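Urcombe, 1 August 2020

Vurkia brings its pink table set to small kitchens

I've been setting tables for a living since before we had a company name, and I still get silly about a new plate. So I'm very happy to tell you that our Blush set is going on sale today, in the Urcombe shop and by mail!

We started sketching it in January. We wanted a plate and a small bowl that could live out on the counter all day – fruit in the morning, toast at noon, whatever's left in the fridge at night – and still look nice enough that you don't rush to put them away. The first run is 2,836 sets, packed for us by our friends at Sevent, and 2,000 of those are set aside for mail orders.

Why pink?

Because I love it, mostly. We asked our newsletter readers to vote on a color and got 3,442 replies (thank you, my inbox has recovered). Pink won, green came second, and a surprising number of you wrote in to ask for brown. The plate has a low raised rim, and little marks run along the inside near the edge. The bowl is plain. I kept wanting to add something to it and kept getting talked out of it, and I'm glad now.

I think both pieces look their best on a dark or gray surface, with hardly anything else out. One apple is plenty.

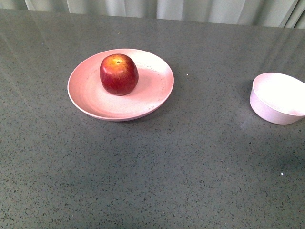 The pink plate on gray speckle, and next, the small bowl beside it.

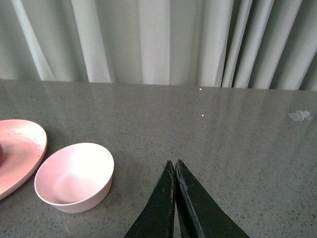 Where to find it

The set is at our Urcombe shop, on the shelf by the register, and at Kramer stores that carry our other tableware. Each set has 2 pieces, one plate and one bowl, and you can buy either of them separately if you already own more bowls than you'll admit to. Mail orders go out in the order they come in, so please be a little patient with us for the first couple of weeks.

Press samples and larger pictures are available from the Vurkia press desk. Just tell us which piece you'd like and where to send it.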